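Vunska Adds Offline Routing for Medical Couriers in Olcombe

The Olcombe Courier Network has completed the first stage of its move to Vunska, a navigation app that keeps street maps and delivery routes on the rider's phone when the mobile signal drops. As of June, 164 riders are using the app on daily runs between clinics, pharmacies and the regional laboratory.

Riders previously relied on printed route sheets and calls to the dispatch desk. Road closures in the Nimri district often reached them too late, and samples with short handling times had to be collected again. Vunska now sends closure notices to every phone in the district and suggests a new route before the rider leaves the depot.

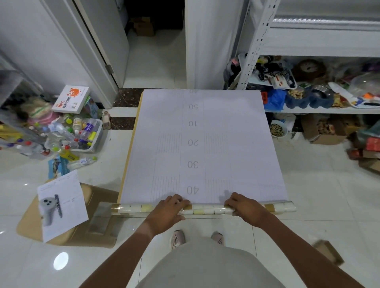

Unrolling a large printed sheet across the floor.

"The riders know these streets very well," said Hussam Qudah, operations manager for the network. "They asked for a map that still opens at the far end of Nimri – and that was the first item on our list."

The app currently holds 878 verified pickup points. Ezequiel Cortés, who leads the mapping team, asks riders to report wrong entrances or moved gates through the feedback button. Corrections are reviewed within 9 hours.

Three more districts will be added in the second stage. Depot supervisors will receive training dates by email.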